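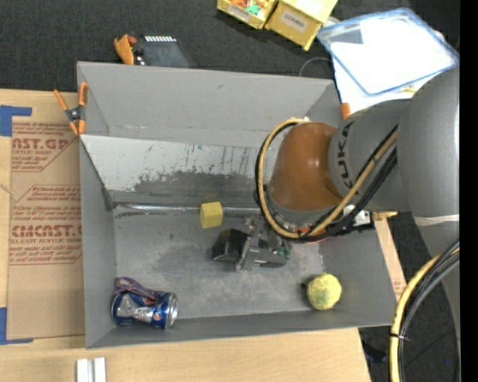 The gray bin, with the cube, the can and the ball still in it.

August, a little after 5 in the afternoon

I have been meaning to write about the bin for ages, and it's too warm to do anything useful, so I'm sitting with my feet on the other chair and a glass of iced tea making a ring on the table (I know, I know, I own coasters).

It started with the move from Rivas. I packed 14 boxes and labeled every one of them, and I was so proud of myself, and then in the last hour I went through the rooms with an armful of leftovers that didn't belong anywhere and put them wherever there was space. I've been finding them ever since! A spoon in a boot. The good scissors inside a lampshade. Everybody must have a category of things like this, too small to think about and too familiar to throw out, and mine seems to breed.

So I've grown fond of the idea of one big open bin where the strays can all go. No lid, no dividers, no labels. A gray one is best, I think, and I like that this one is scuffed on the bottom, because a thing that's already scratched up doesn't ask you to be careful with it. And the colors look so cheerful against it. That yellow cube over by the back, standing up against the shiny strip as if it had been told to wait there, makes me happy every time I look at it. I had blocks that yellow when I was small, in a cloth bag my grandmother sewed, and I can still remember the noise they made when you tipped them out on the kitchen floor.

The ball is more of a yellow-green and has a texture to it. I've always liked a ball you can get a grip on. We used to lose them over the fence in Vidby one after another, whole summers of them, and the hedge gave them back in winter when the leaves came down.

The can I'm less sentimental about. It's blue, and properly crushed, dented right through the middle, and my hands itch to take it out to the recycling. I got strict about cans last year when I found out the machine at the Cirmont store takes them, although it sulks if they're bent. I took in 197 over the winter, saved up in bags in the hall closet, and bought myself a plant with the money. The plant is doing well. It's on the windowsill in front of me, leaning toward the street.

I looked at bins in the Felellow catalog after lunch and got no further than turning down the corner of page 324. They had a nice deep one, but only in white, and I'd be forever wiping it. Tomorrow I'll measure the space under the bench, and if the morning is cooler I might finally do the drawer with the string in it.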